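Bauklötze sortieren am Sonntag

Am Sonntag habe ich mir die Kiste mit den Steckklötzen vorgenommen, die seit Februar unter der Treppe stand.
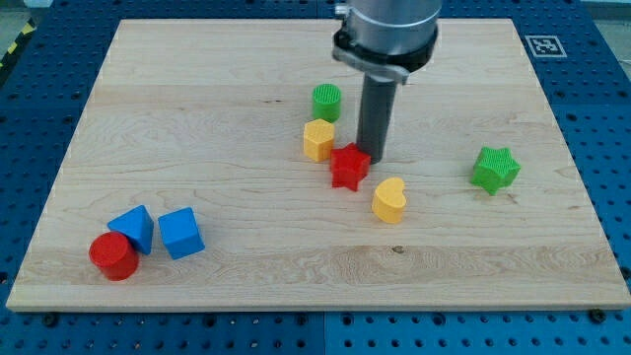 Gekauft hatte ich sie gebraucht, 19 Euro für den ganzen Karton, laut Aufkleber von Poltetier. Die Firma kannte ich nicht und habe auch nichts über sie gefunden. Im Karton war alles durcheinander: Klötze, zwei einzelne Puzzleteile und viel Staub.

Als Unterlage nehme ich ein helles Holzbrett. Ich hatte es ursprünglich als Regalboden bei Hismont bestellt, es war dann für die Nische zu breit. Zum Sortieren ist es gut. Die Farben heben sich auf dem hellen Holz deutlich ab, und man kann das ganze Brett wegtragen, wenn der Platz gebraucht wird.

Zuerst wollte ich nach Farben sortieren. Das geht schnell, bringt aber wenig, denn Gelb und Grün kommen in mehreren Formen vor. Es gibt einen gelben Würfel und ein gelbes Herz, einen grünen Zylinder und einen grünen Stern. Also nach Formen. Bei den Sternen muss man genauer hinschauen: Der rote hat fünf Zacken, der grüne sechs. Das ist mir erst aufgefallen, als ich die beiden aufeinanderlegen wollte.

Die Oberseiten sind genoppt, und in den Noppen sitzt der Schmutz. Ich habe eine alte Zahnbürste genommen, dazu lauwarmes Wasser und etwas Spülmittel. Für die Herzen braucht man am längsten, weil man in die Kerbe schlecht hineinkommt. Danach alles auf ein Handtuch und über Nacht liegen lassen.

Aufbewahrt werden die Klötze jetzt in zwei flachen Dosen von Kelano, eine für die Sterne und Herzen, eine für den Rest. Die Deckel schließen ordentlich, stapeln lassen sie sich leider nicht – der obere rutscht. Vielleicht klebe ich noch einen Streifen Filz darauf.

Die Puzzleteile gehören zu nichts, was wir haben. Sie liegen vorerst in der Küchenschublade.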